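Jerero Opens Clothing Reuse Room at Filtmont, Calls for Spring Donations

FOR IMMEDIATE RELEASE
1/23/18

FILTMONT – Jerero, the clothing reuse service, has opened a sorting and folding room at its Filtmont site. The room handles donated everyday clothes, mainly T-shirts, tank tops and other knitwear, before they go out to partner shops.

Garments are spread out one at a time on a white tabletop, checked front and back, and folded to a standard size. 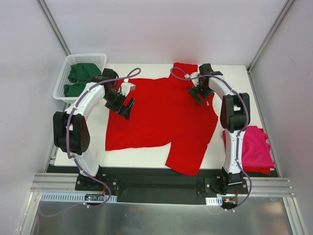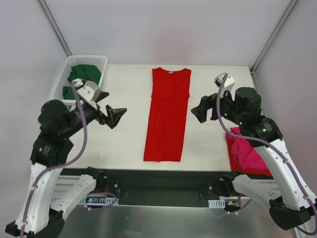 Red garments on the white folding table at Jerero, Filtmont.

The Filtmont room replaces a shared space on Muline Street that Jerero had used for four years. The lease there ended in the fall. The new address has a ground-floor entrance, a loading door at the rear and shelving along the hallway for bags waiting to be opened.

Jerero expects to handle around 3000 garments in February, its first full month in the room. A trial run before the opening covered 197 pieces, of which 81 were T-shirts. The rest were tank tops, sweatshirts and a small number of children's clothes. Pieces with holes or heavy stains were set aside for textile recycling.

Folded clothes will go first to Ntuli, a secondhand store that sells basics by color and size. Ntuli has asked for plain and lightly printed tops in strong colors – red, green and pink sell fastest – and for all items to arrive folded with the neckline showing, so that staff can read the size label without opening the stack.

The same folding method will be used for every top. The garment is laid with the neckline toward the back of the table and smoothed from the middle outward. The sides are turned in, then the hem is brought up toward the neck in two folds. Sleeveless tops are narrower and need only one side turned in. Thin fabrics are stacked separately.

Donations are accepted at the rear door on weekday mornings. Clothes should be washed, dried and placed in a closed bag. They do not need to be folded or sorted by size. Jerero cannot take shoes, belts, bedding or coats at Filtmont. Bags left outside when the door is closed may be damaged by rain and cannot be used.

Shops and community groups that would like to receive folded clothing can ask for an order form at the front desk. Orders for February are being taken now, with a minimum of one box per order. Boxes are packed by size, and mixed boxes are available on request.

About Jerero
Jerero collects, sorts and folds used clothing for resale and reuse. It supplies secondhand stores and community groups from its site in Filtmont.

Media contact: Jerero Press Desk, Filtmont

###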